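Vonero Two-Arm Planning Package: a buyer's review

Reviewed by Rüdiger Vogler

Vonero sells this package to small food preparation sites that want to check a two-arm cell before paying for one. It has a simulator, a library of kitchen objects, two arm models with multi-finger hands, and a costing sheet. I used it for a proposed bench at our Grustalitz site, where the equipment request for next year has to be in by September. The alternative on my list was Gerlach's single-arm bundle with a parallel gripper.

Installation

The installer ran without errors on a standard office workstation with a mid-range graphics card. License activation needs an outside connection, and our network blocked it until IT opened a port. Allow two days for this if your network is managed. The manual runs to 59 pages, mostly on arm setup. The section on importing your own objects is short and skips the units setting, so my first test part came in at the wrong scale.

Layout and reach

I set up the simplest case I could justify: a countertop, a board, a carton and one tomato. Both arms can be moved along the counter edge in small steps, and the software flags any pose where the forearms would meet. This is the part of the package I would pay for. It changed our floor plan, which had the arms mounted too close together.

Hands and grasping

A rendered view is useful for judging clearance around the fingers. With the right hand pinching the tomato near the corner of the board, the thumb section covers the lower edge of the fruit, and the hand and forearm take up far more counter than the item being held. Our sketch had allowed for the item and very little else. The left hand was empty in this pose and still needed its own clear zone beside the carton.
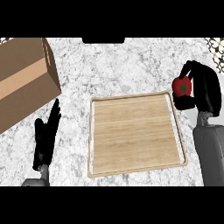

Costing sheet

The sheet is a plain spreadsheet with separate tabs for purchase, installation and yearly service. Arms and hands are on separate lines, which makes it easy to price one dexterous hand and one simple gripper. Spare fingers are missing and have to be added by hand. So are guarding, operator training and washdown covers. With those lines filled in, our total rose by 35 percent over the default figure. Anyone who sends the unedited sheet to a finance department will be back asking for more money.

Limits

Contact settings for soft produce are generic. I would not use the simulator to set grip force or to predict bruising, and I left both out of my request. Cycle times exclude cleaning stops. Export to Fetisport, our maintenance planning system, works only through a text file, and the column order has to be fixed each time.

Support answered both of my tickets. The first reply was a link to the manual page I had quoted in the question. The second solved the scale problem.

Recommendation

Worth buying for layout and budget work if two arms are already under serious discussion. For one arm and a parallel gripper, the Gerlach bundle is cheaper and its cost sheet is more complete. I have requested a one-year Vonero license and put the second dexterous hand down as an option, to be priced again after the bench trial.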